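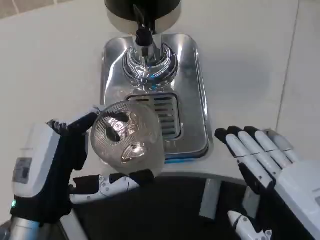 Lilla Takács
Research engineer, cell maintenance, Hegyi

4. Keeping the dispensing cell in working order

Most reports on service robots give the hands a full page and the counter a line. We think that is the wrong way round. In the Kasent cell, a two-handed robot works at a white counter with a drink dispenser standing over a steel drip tray, and most of our upkeep hours went to the counter side. The claim made for this setup when it came to Brullalville was that it would need almost no care between yearly services. Our log does not support that.

4.1 Reference position

The cell has one fixed reference, the drip tray. It is set into the countertop and its raised rim gives a clear outline from above, so all reach targets are stored as offsets from it. The Elavia manual treats the tray as rigid. In our unit it was not. The tray lifts out for cleaning, and after 12 cleanings we found that it had been put back slightly turned on several of them. The software accepted every one of these positions without a warning. We now check the tray by hand before the first run of each shift, pressing all four corners and looking along the rim. A printed card would do the same job as the calibration routine here, and it would be faster.

The polished parts are a second problem. The dome under the nozzle works as a curved mirror, and the steel tray throws back whatever light is over the counter. The manual suggests a matte spray. We tried it in March on a spare tray and do not recommend it - the coating came off with the first proper wash. Turning down the lamp over the counter did more.

4.2 Cup handling

Cups are clear plastic, and the left hand takes them with the fingers curled over the rim side and the thumb stretched out beneath for support (Figure 2a). The hold looks secure in a still picture. Whether it stays secure depends on the thumb joint, and the small screws along the thumb casing are the first thing we would ask any operator to look at. Over 1,951 logged runs, a loose thumb screw was the most common entry under "mechanical". We retighten every 100 runs. The supplier's interval is longer, and we could find no test behind it.

Fingertip pads are wiped after every 50 runs with a damp cloth and left to dry before the hand is closed. We saw no benefit from the cleaning fluid sold with the cell.

4.3 Placement check

After any work on the tray or the hands, we place a clear ribbed glass under the spout, draw both hands back and compare its position with the stored one (Figure 2b). Ribbed glass is a hard case for the vision system, with metal showing through the wall, and we chose it for that reason. A cell that can only find an opaque mug has not been tested. We make the comparison by eye first and read the software value second, as operators who saw the number first tended to agree with it.

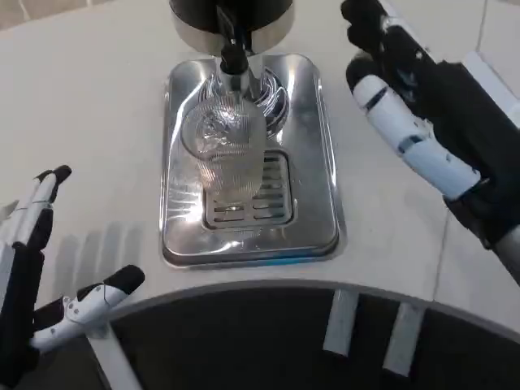 4.4 Limits of this procedure

Figure 2. The cell at the counter: (a) clear cup held in the left hand beside the drip tray; (b) ribbed glass under the spout, with both hands clear of it.

All of the above comes from one cell and one maintenance crew. We did not compare our intervals with the supplier's on a second unit, so we cannot say that retightening more often prevents dropped cups, only that we found loose screws when we looked for them. The tray check has the same weakness. It may also be that a heavier tray would make it unnecessary, and we have asked for one.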